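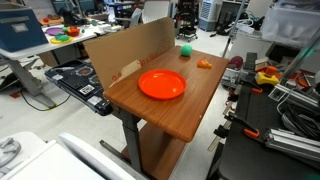

How many objects should stand on a small table when people are asked to describe its layout in words?
A small number is enough, if the objects differ clearly in shape and if free surface remains between them.

3.2 Table, objects and surroundings

The study is concerned with the words that people choose for simple things on a table, and with the way they say where these things are. For this purpose we needed a layout which is easy to describe in general but leaves some freedom in the details. Earlier pilot work with full place settings (plates, cups, cutlery and napkins together) was not satisfactory. The writers used fixed expressions such as "the table is set for dinner" and did not mention the single objects any more. We therefore reduced the layout to a plate, a ball and a wedge of toy food.

The plate is round, orange-red and made of plastic, and it has a raised rim. The rim is of some importance in our material. Writers who wanted to bring an object to the plate had to decide between "on the plate" and "in the plate", and a flat disk would not give them this choice. Fumiko Chiba, who prepared the coding scheme, suggested keeping these two prepositions as separate codes also in the cases where the rest of the sentence is identical. We followed this suggestion in both rounds.

The ball is green and has a matte surface. It is the only object in the set which does not belong to a kitchen, and several writers seemed to be disturbed by this. They called it "the lime", "the green apple" or, in one case, "the cabbage". We had expected that the word "ball" would be used almost without exception. It is possible that the neighboring objects push the reader toward food words, but our data do not allow us to separate this effect from the effect of the color.

The wedge is orange with a small yellow patch on its top. It may be seen as a slice of cheese or as a slice of cake, and this double reading was the reason for selecting it. From the 122 descriptions which we collected, 70 name it as cheese. The other descriptions use cake, pie, melon, or a neutral word like "the orange piece". In the first version of the coding scheme, "cheesecake" was counted as cheese. This was corrected by Vignesh Annamalai before the analysis, and all numbers in this paper refer to the corrected version.

The descriptions were written by 11 persons. Each of them wrote in a text field of free length, and no word list was given. They were told to imagine a reader who is standing in front of the same table and who must be able to find each thing. We gave no instruction about the point of view. As a consequence, the words "left" and "right" are not always used in the same sense, and a part of the sentences could be coded only after a second reading.

The tabletop has a warm brown wood grain. Orange and green are both easily distinguished from this ground. Under the top there is a lower shelf with the same finish. We left the shelf out of the task, but it appears in some descriptions, mostly in sentences of the type "nothing has to go on the lower shelf". The writers obviously considered it as a place where something could be put away. These sentences were kept in the corpus and received the code "unused place".

A tall sheet of brown cardboard stands along the back of the table. It divides the layout from the rest of the room and gives the writers a fixed landmark. The expressions "near the wall", "by the board" and "at the cardboard side" all refer to it. One corner flap is folded outward, and there is printing in a reddish color on the cardboard. We considered covering the print with plain paper and decided against it. It was mentioned by only one writer, who used it to explain the position of the plate.

The background was not made neutral. A white desk with further toy items is visible behind the table on the left side, among them a purple plate, a yellow plate with a green object on it, and a reddish bowl with small items. This has a direct influence on the wording. When there is more than one plate in sight, "the plate" alone may be not sufficient, and a careful writer will add a color or a place. Figure 2 gives an impression of how near the desk is to the table.

Figure 2. The brown table with the orange plate and the wedge, the cardboard behind them, and the white desk with other plates in the background.
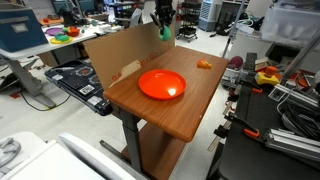 The color words are distributed unevenly. For the plate, "orange" and "red" are both frequent, and some writers changed from one to the other inside the same description. For the wedge, nearly all writers who gave a color at all used "orange", so that plate and wedge received the same adjective in many texts. In these cases the noun has to do all the work. A description such as "put the orange one on the orange one" is understandable when one looks at the table, but in the coding it was marked as ambiguous, and we asked the second coder to decide without knowledge of the first decision.

Position words show a different pattern. The plate is described mostly by the table ("in the middle", "toward the near end"), while the wedge is described mostly by its neighbors. A small object seems to need a larger one as a support in the sentence, as was also our impression in the pilot work. The tabletop itself was divided by the writers into a near part and a far part more often than into a left part and a right part. This may be connected with its long shape.

Disagreements between the coders concerned mainly the word "behind". For one coder the cardboard defined the back of the table, for the other the back was the side away from the writer. We settled on the first reading and coded all affected sentences again. The agreement values for both rounds, before and after this change, are reported in Section 4.1.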